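Does Your Produce Really Need Its Own Bin?

By Tamara Savchuk

Every July, when the counters fill up, somebody tells me to sort my produce. One bin per kind, no mixing, and supposedly the food lasts longer and I waste less. I have my doubts.

The idea comes mostly from people with something to sell. Losby wants you to have a bin for each color. Nuleck sells a set of 16, with dividers. I bought a smaller set, used it for 20 days, and threw out the same sad pepper I always throw out. It had a very nice bin to itself.

There are good reasons to keep some things apart. Strawberries bruise if a mango rolls onto them. Fruit that is still ripening can hurry its neighbors along. Fine. That argues for keeping the berries out of trouble, and a cereal bowl will do it. I can't see what a lemon gains from being kept away from a pepper for an afternoon.

Then there is the matter of size. Sorting bins are sold as if we all shop for a restaurant. Most of us come home with a few of this and one of that, and a bin with a single lemon in it takes up as much counter as a full one. Add up three or four of those and you have lost the spot where you chop.

Small lots, big bins, and some of the food still out on the table:
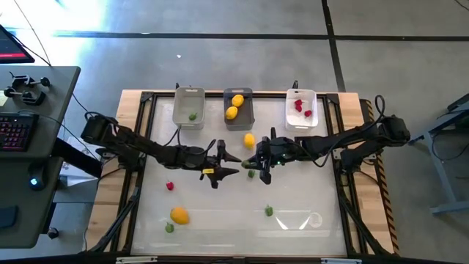
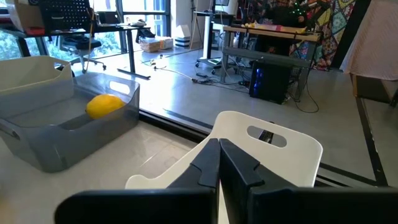

What I do instead

I own one wide bowl. Lemons, peppers and the odd mango go in together, and whatever looks tired gets moved to the top and eaten that night. Berries go in the fridge. My neighbor swears by her Zerka baskets and I have stopped arguing with her, though I notice she still buys lemons when she has lemons.

If you like the look of bins, buy them for the look. I would just want to see the savings before I believed in them.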